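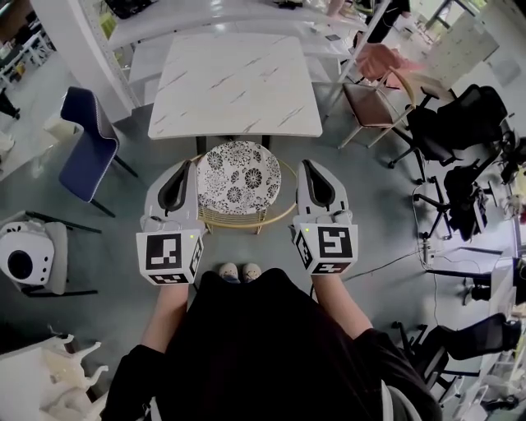 Plultisum Round Stool, Floral Cover: Review After Five Months

Rating: 3 out of 5

Category: Occasional seating, backless
Frame: Metal, gold-colored finish
Seat: Round cushion, fabric cover, black floral print on white
Assembly: Partial, hex key supplied
Retailer used for this review: Jardine, Jososgate branch

Summary

The Plultisum is a low round stool with a cushioned top and a gold-colored metal frame. It works well as a second seat at a table and as a footrest. The cushion is better than the base under it, and the white cover needs more care than the product leaflet suggests. Buyers who want a seat for a full working day should look elsewhere.

Frame

The cushion rests on a circular ring with a slatted woven base beneath it. This is a sound arrangement. The slats flex slightly under load and spread the weight across the ring, so the seat doesn't feel hard in the middle the way a cushion on a solid board often does. After five months of use by adults there is a small permanent dip at the center of the weave, visible only with the cushion off.

The finish on the ring has held up. There is one scratch near the lower edge, made by a belt buckle, and the metal under it is a dull gray. Fingerprints show. A dry microfiber cloth removes them; glass cleaner left streaks and I stopped using it.

Cushion and cover

The cover is white with large black blossoms and leaves. The print is sharp on the top face. At the side seam the pattern doesn't line up, and two of the larger blossoms are cut through by the stitching. On a piece sold mainly for its looks this counts against it.

The foam is firm and recovers quickly. Sitting for 40 minutes is comfortable. Past an hour the lack of a back matters more than the foam does.

The cover comes off by a zipper on the underside. I washed it cold and let it air dry. The black did not bleed. The fabric shrank enough that closing the zipper took two attempts, and the top has been tighter since. Coffee came out with dish soap if treated the same day. Denim dye did not come out completely.

Assembly

The legs attach with bolts and the supplied hex key. The instructions are a single sheet with drawings and no text. Two points are worth knowing before starting:

Leave every bolt loose until all of them are in. Tightening the first leg fully pulls the ring out of line and the last bolt won't catch.

Retighten after a week. Mine had worked loose enough to click when I sat down.

The feet have plastic caps. They are thin, and on tile they squeak. I replaced them with felt pads from Willey — the smallest size in the pack fit without trimming.

Fit with other furniture

I use the stool beside a square table with a white marble-patterned top. The gray veins in the top and the black print on the cushion sit together without trouble, and the gold-colored ring is the only warm metal in that part of the room. The nearest chair is navy blue with white piping, and it does not clash either. Against the brown seat on the opposite side of the table the stool looks somewhat formal.

The room also has black mesh office chairs on wheels. For desk work there is no contest: the mesh chair supports the back and can be rolled, and the stool does neither. The stool's advantage is that it can be approached from any direction and lifted with one hand.

Comparison

I previously owned the Willey drum stool, which has a closed base with storage inside. The Willey is heavier, harder to clean under, and steadier when someone sits down at an angle. The Plultisum will tip if the full weight lands on the rim. It has not gone over in normal use, but I would not put it in a room with a toddler who climbs.

Good

Firm cushion that keeps its shape
Removable cover with colorfast print
Light enough to move often
Finish resists wear

Not good

Pattern mismatch at the seam
Cover shrinks in the first wash
Thin foot caps
Tips under load at the rim

Buying notes

Replacement covers are sold separately and were out of stock at Jardine from December until I stopped checking. The plain gray cover was available throughout. The bolts are a common size, so a lost one can be replaced at a hardware store. Keep the hex key, as the one from my other furniture was a size too large.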